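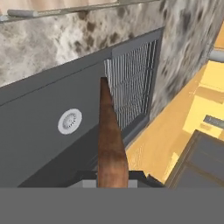 Keteo Summer Research Fellowship: call for applicants

Hi! I'm Bohdana Karpenko and I run the undergraduate fellowship at Keteo, which means I'm the person who reads your application, answers your emails and finds you a desk. We're looking for two fellows for next summer, and I'd love to hear from you even if you've never done anything like this before. (I hadn't either when I started. I was a math major who could write a little Python and was terrified of the lab.)

First, who can apply. You need to be enrolled full time in a bachelor's program and have at least two semesters left after the summer ends. Most of our fellows study computer science, electrical or mechanical engineering, math or statistics, but last year Yevhen Stasiv came to us from a linguistics department and did great work, so please don't rule yourself out over the name of your major. Community college students with a transfer place lined up are welcome too.

You should be comfortable writing code in at least one language and okay with reading a research paper slowly, with a lot of question marks in the margin. I don't have a GPA cutoff. I do look at your transcript, mostly to see what you've taken and what you chose to stick with.

What you get: a stipend paid every other week, a room in the Arnton residence hall if you want one, and your travel to and from Merndale at the start and end of the program. You'll have a main mentor, either Maxence Barbier or Oleksandra Lytvynenko, and you'll meet with them every week. There's also a group lunch where somebody talks through whatever they're stuck on. It's my favorite part of the week and the food is pretty decent!

You'll give a short talk at the end and write up your project. It doesn't have to be publishable. If it is, we'll help you get it out the door and your name goes on it.

To apply, send me:

A one-page letter telling me what you'd like to work on and why. Plain language, please.
An unofficial transcript.
Something you made: code, a class project, a poster, a write-up. Half finished is fine.
The name and email of one person who has taught or supervised you. I'll only write to them if you make the short list.

Please put it all in one PDF and email it to the fellowship address with "Summer Fellow" in the subject line. Applications open 15/10/2021 and close at the end of December. I'll set up video calls with the short list after that, and everybody who applies gets a reply from me either way.

Questions are fine at any point, by email or in person. I'm in room 301 of the Zinchenko building and the door is usually open. If it's closed, knock anyway, I'm probably just on a call.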